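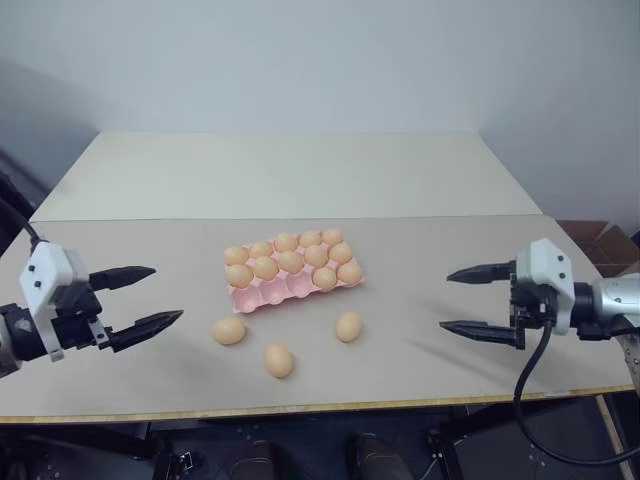

Egg task, placement tolerance and the idle arm
Wurnton Robotics Club forum > Student projects > Bimanual

tnuchit
Posting the state of the tray-filling project before the July review. Task definition is unchanged: fill the 15-cup tray from loose eggs on the near board, no cracked shells, no human touch after start. The policy (Brutalus, second revision) trains on teleoperated episodes only. We have 2,409 of them after pruning. Validation loss went flat well before the end of training, so I don't think more of the same data is the answer.
The main failure is the front row. Back and middle rows go in cleanly. On the front row the wrist comes in too shallow and the egg lands on a divider. 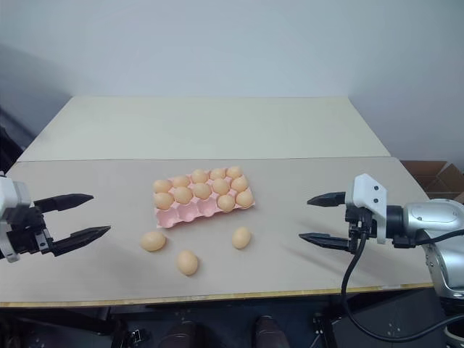 Photo: Waraporn Somboon / Wurnton Robotics Club

Starting condition for the front-row test is twelve in the tray and three on the board, tray slightly rotated. We vary the rotation between episodes but not by much.

darkudura_fan
How much is "not by much"? If the tray yaw is nearly constant, the policy can memorize approach angles and ignore the tray. I would widen that before touching the network.

tnuchit
Within 6 degrees either side. I can widen it, but past that the right arm gets close to its joint limit on the far left cup.

zeroshot_zed
Then use the left arm for the left cups. You have two.

w_somboon
We tried that in spring. Handing the front-left cups to the left arm added a decision the policy makes badly. It hesitated between arms and timed out at 900 control steps.

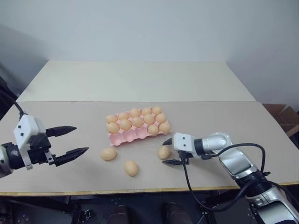

The other thing I would look at is finger opening at approach. Operators open the right gripper only as far as they need, and each operator has a different idea of what that is. The logs show two clear clusters. I suspect the policy averages them and ends up with an opening that suits neither.

zeroshot_zed
Disagree on averaging. An action-chunking policy with a latent should pick a mode. If it doesn't, your latent is collapsed and that's a training bug. Check the KL term.

w_somboon
KL is nonzero. I'll post the curve tonight. I still want one fixed opening in the operator notes, say the Zawadzka preset, and a retrain on the episodes that comply.

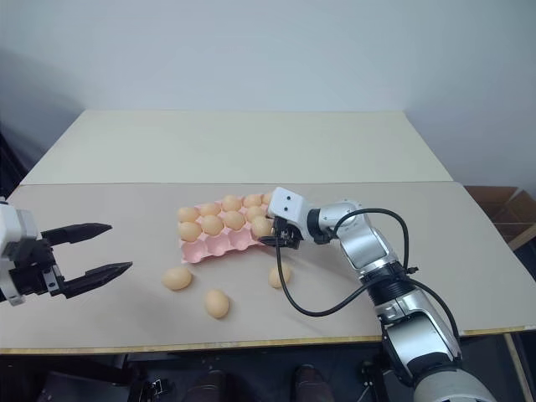 darkudura_fan
Fixing the opening is fine, but change one thing per retrain. If you widen the yaw and filter by opening in the same run, the review will ask which one helped and you won't have an answer.

tnuchit
Agreed. Opening first, yaw second. Same seed for both runs.

zeroshot_zed
More than one seed, please. A single seed on a set this size tells you very little.

tnuchit
2 seeds each, then. That is all the GPU time we have before review.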